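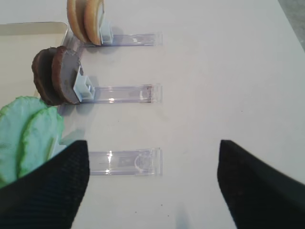

Dagný Bisgaard, notebook, Clukwood letters project
April 3, 2023

Long day, good day. Writing this up while I still remember who said what.

Picked up again with the letter that goes to relatives when a baby is in foster care and the family is being looked at as a possible home. Version C is the one we took into the session at Clukwood. I went in fairly sure that the first page was fine and page two was the trouble. Wrong way round! Page two (what the assessor will ask, who will be in the room, what to bring) went down really well. People got to the end of it and asked sensible, practical questions. Page one lost them in the second paragraph, at "viability assessment", and one grandmother read it as a judgement on whether the baby would live. She was quite calm telling us so, but I felt sick. The phrase has been in every version since October and all of us had stopped seeing it.

So it goes. Replacement for now: "a first, short look at whether your home could work for the child". Clumsy but no one stumbled over it when I read it aloud after the break. Friesen want to keep the formal term in brackets so that solicitors can match the letter to the court papers, and I think that's fair. Put it at the end of the paragraph, after the plain words have done their work.

Other things from the session, in no order:

The two sides of the family get the same letter and that doesn't work. A maternal gran who has been visiting every week is starting from a completely different place from a paternal aunt abroad who has only just been told there is a baby. We had talked about this as a "tone" problem. It's a content problem. The aunt needs a paragraph on who has made the request and what happens if she says no. The gran needs to know whether her visits carry on during the assessment, and she needs it near the top. I'd like to try two openings with a shared middle. Toren can handle that as a switch in the template, I'm almost certain, but must check before I promise it to anyone.

Overseas relatives: the Sadel notes are lovely on this and I wish I'd read them sooner. Their big point is that the wait gets read as a refusal. Someone sends their papers off, hears nothing, and quietly concludes that the family has been turned down. A holding note at 30 days, even with no news in it, would help so much. Cheap too. Add to list.

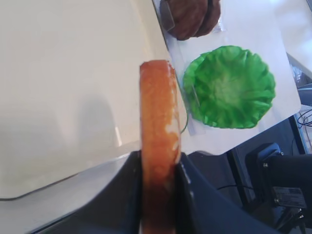
Orange disc held upright in the gripper.

Reading age. Ran version C through the checker before I left and it gives 9 for page two and 18 for page one, so at least the software and the grandmother agree with each other. I don't trust those scores very far (it punishes "grandmother" for having three syllables) but a gap that size is telling us something. Going to cut the sentence about parental responsibility in half and see what moves.

A question I couldn't answer: can a relative bring a friend to the first meeting? Everyone in the room assumed a different thing. One of the social workers said yes, always, another said it depended on the team, and a foster carer said she'd never seen it happen. If practice varies that much we can't print a flat yes. Could we print "ask us, and we will tell you before the day"? I rather like that — it puts the job back on the office. Need Friesen's view.

Also loved this: a foster carer asked why she never sees the letter at all. She is the one who gets the phone call when gran is upset about it! A copy with the names taken out would cost next to nothing. I can't think of a reason against it but someone in legal probably can, so ask early.

Small fixes made tonight: "contact" is now "visits and calls" all the way through. "The local authority" is "we", except in the complaints section where "we" got muddling. Phone number moved up to the top right. Type bigger. The box with the grey background is gone, as it photocopied to mud.

Not fixed: the timeline drawing. I keep wanting it to be a straight line and the real thing loops back on itself whenever a new relative comes forward. Tried it as steps, tried it as a path. Might hand it over to someone who can draw.

For next time:
- version D with both openings, clean copies, no tracked changes
- ask Toren about the switch
- holding note, first draft, half a page at most
- reread Sadel section on interpreters, the part about translated letters arriving after the English one
- find out if the print run of 100 can wait until D is settled

Tea mug still at Clukwood, bring it home.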